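November, notebook, Clurnham bench

Visit day. Groster people due at 10:30, got here closer to 11. Tincuța Roman walked them in from the front desk, I had the arm homed and the pendant on the bench by then. Hryhorii did the talking for the first half, I ran the cell.

Before they came:
Homed twice. First home gave a fault on joint 3, cleared on restart. Same one as last month, see the log.
Force limit set down to 18 N for the whole day. It was left at the test value overnight. Need to stop doing that.
Cycle counter on the gripper passed 2000 during warm-up. The Demchenko sheet says check the finger screws at that point. Checked, all snug, no marks.
Loaded program 301, the short pick and place, slow speed.

Demo part one was the blocks. Went fine. One block came down crooked in the tray and the next pick pushed it over a little, but it still closed on it. A woman from Groster asked if it knew the block was crooked. Hryhorii told her no, it goes to a taught position and the finger pads forgive a few millimeters. She wrote that down.

Demo part two was the Rendulach vision add-on. Less good. Two misses out of the first five, both on the glossy lids. We had the blinds half open and I think that was most of it. Closed them and it got better, but by then people were looking at the clock. If we do this again the blinds go down before anyone walks in.

Questions I want to remember:
How long to change fingers. I said ten minutes, Hryhorii said five. We should time it.
Can it work next to a person with no fence. Tincuța took that one and said it depends on the risk assessment for their part and their layout, and she wouldn't promise anything from our bench.
What happens on power loss with a part held. I said it keeps its grip. I'm fairly sure, but I have only tried it with the light part. Try it with the heavy one.

After lunch they wanted to see the arm move without a part, so I jogged it by hand at low speed with the gripper open and let two of them use the pendant. Wrist camera was streaming to the big screen for this.
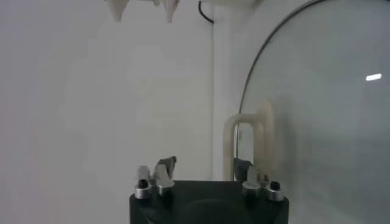 The pendant was the part they liked best. Both of them got tool frame and base frame mixed up, same as everybody the first time. I should make a card with the axes drawn on it and tape it next to the hook. The stream lagged a bit behind the arm, enough that one of them kept overshooting and backing up. Network or encoder, don't know yet.

They left before 3. Tincuța is sending them the finger drawings and the price for the vision add-on.

To do:
Joint 3 fault, send log to Demchenko
Time a finger change, both of us
Power loss test with heavy part
Axis card for pendant
Put force limit back, and write it on the board this time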